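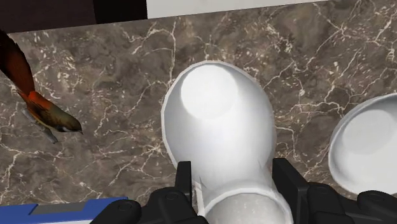 Most household climate advice is about buying something. Get the heat pump, get the better car, get the induction stove, get the new windows. Some of that is good advice and I have followed a bit of it myself. But the advice that would help most homes this year costs very little and mostly concerns things people already own. Take the kitchen. A white vessel held over a brown marble countertop is an ordinary enough sight, and hardly any climate campaign has a word to say about either one, although a stone counter that stays in place for 40 years is a better climate choice than three cheaper ones torn out along the way.

Posted April 1, 2022 by Helmi Mustonen
4 min read

I think we have let the word "upgrade" do too much work. When my town, Trivdale, set up its home energy program, the first thing on offer was a rebate for new appliances. The second was a rebate for larger new appliances. There was no money for repair. If your refrigerator had a bad door seal, you could get help replacing the refrigerator and no help replacing the seal.

Pavithra Chettiar, who runs a repair counter on the east side of town, told me she fixed 121 appliances last year. Most of them had one failed part. A good many of the owners had already priced a new machine and came to her only when the delivery date slipped.

I know the objection. Old machines use more power than new ones, so keeping them going is false economy. Sometimes that is true. A very old freezer in a hot garage should go, and I would not argue with anyone who hauled it off. But the energy and material that go into making a thing are spent before it ever reaches your house, and for something like a kettle, a vacuum cleaner or a laptop, the making can be a large share of the total. A rebate that looks only at the plug misses this.

Esko Harju, my neighbor, put the other side to me well. He said people will not sort through all that. They want to be told what to do, and "buy the efficient one" is simple. He is right that it is simple. It also happens to suit everyone who sells the efficient one, and it leaves out renters, who can't change the furnace, and anyone who doesn't have the money up front.

Here is what I would like the town to do. Put part of the rebate fund toward repairs, with a low cap and a short form. Two pages is too long – the current one asks for your square footage to give you $50 back. Let people bring in a receipt from any repair shop. Ask sellers to state how long they will stock parts, and print that on the same sheet as the energy use.

None of this replaces the big jobs. We still need cleaner power and buildings that hold their heat, and no number of mended toasters will get us there. I do think a program that includes repair would reach households the present one has not touched, and the council could start it in July without waiting on the state.

My own dishwasher is 14 years old. It needed a pump last winter. The part took two weeks to come and the job took under an hour, and I washed dishes by hand in the meantime – mostly in the evening, with the radio on.

Search this site Type and press enter
Contact | © Mustonen | Back to top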